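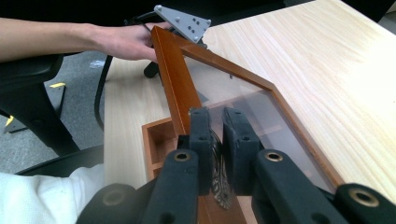
# Unit 3: Storing and Displaying Small Objects

Course handout, Introduction to Collections Care
Kitthorpe Institute, Department of Museum Practice
Instructor: Dymphna Dolan

## Purpose of this unit

Students have so far studied how objects enter a collection and how they are recorded. This unit considers where objects are kept once the record is complete. It is limited to small items: coins, buttons, shells, minerals, thimbles, badges, and similar material. Textiles and works on paper are treated in Unit 8.

The reading for this unit is the chapter by Rónán Foley in the course packet. Students should pay particular attention to his account of the Londine button collection, which was moved between buildings before its catalog had been finished. Several of the problems discussed in class arise from that move.

## Storage and display

A collection in storage is arranged for safety and retrieval. A collection on display is arranged for the visitor. The two aims often conflict. An object placed for easy viewing may receive more light than it should, and an object that is well protected may be difficult to see at all.

Many small museums lack separate rooms for the two functions, and the same case must serve both. In such institutions the staff should decide in writing which function takes priority for each group of objects. Foley refers to this decision as the "case policy," and the term is used in that sense throughout the course.

## Principal hazards

1. **Light.** Damage from light is cumulative and cannot be reversed. Dyed and painted surfaces are at greatest risk. Most unpainted metal and stone is little affected, although some minerals fade or darken.
2. **Moisture.** Rapid changes in humidity cause wood to swell and shrink and encourage corrosion on iron and copper alloys. A steady level is generally preferable to frequent correction.
3. **Vapors from materials.** Wood, some adhesives, and certain felts release acids in a closed space. Oak is a well-known source. Lead objects and shells should never be enclosed with untested wood.
4. **Contact.** Objects that touch one another will scratch, chip, or stain. Each item requires its own space, with a lining where the surface is delicate.
5. **Separation from the record.** An object whose label has been lost may keep its beauty but has lost much of its value for study.

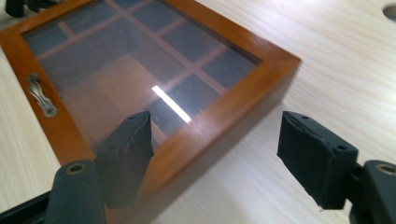 ## Divided cases

The divided case is among the oldest solutions to the fourth hazard. Each object has a fixed position, and an empty position is noticed at once. The position can also be entered in the catalog, normally by row and then by column, counting from the upper left.

A glass lid permits inspection without handling. It does not, however, protect the contents from light, and a case with such a lid should be covered or placed in a dark cabinet when it is not in use.

Labels should be written in pencil on acid-free card. Ink may be used only if it has been tested for permanence. Adhesive labels must not be applied directly to any object.

## Case study: the Sirkach shells

The Sirkach collection consists of 112 shells gathered by the schoolteacher Vilgot Skjelbred and kept for many years in oak drawers. When Mairéad Moriarty surveyed the collection, she recorded a white, powdery deposit on a number of specimens. This condition, known as Byne's disease, results from acid vapor acting on the shell.

Moriarty recommended removal to inert trays, with the original drawers retained empty as part of the collection's history. Students should be prepared to discuss whether the drawers ought themselves to be cataloged, and under what heading.

## Assignment

Prepare a written storage plan of 2 pages for a group of small objects of your choice. The plan must state the materials present, the hazards that apply, the type of case proposed, and the method of recording positions. Submit the plan to Fergal Coughlan at the department office by Sunday, July 26, 2026. Electronic submissions are accepted.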